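4. Running the bun demo on open day

I've done this one at Nirkau often enough now to have opinions, so take these steps as mine and grumble at me later if yours are better.

Step 1. Set the steamer in the middle of the white table and put the plate to its right. The Varnano arm reaches that side comfortably!

Step 2. Open both grippers fully, then load the Stustari bun routine and let the visitors find a spot before you press start.

Step 3. Talk while it lifts. I say where the arm is heading before it moves — people enjoy it far more when they know what to watch for.

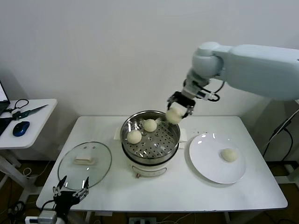
Dörte Lindemann would rather you kept quiet at this point, as visitors ask better questions when they've had a minute to look for themselves.

Fair enough, and I do try (I last about 2 minutes).

Note: if a bun sticks to the tray, pause the routine and nudge it with tongs. Don't raise the grip force, you'll only squash it.

Step 4. When the plate is done, pause the arm and switch to the wrist view on the big screen. Children love this bit, so leave it up for a while.

CAUTION: Steam burns. Keep visitors behind the floor tape and never reach over the pot while the arm is live.

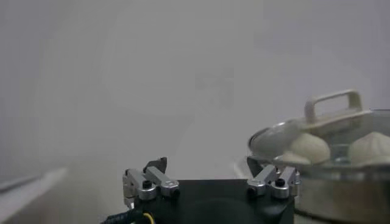 Fig. 2. Wrist view: open gripper beside the lidded steamer.

Step 5. To finish, send the arm home from the Grecu panel, switch the cooker off at the knob and leave everything to cool before you wipe down.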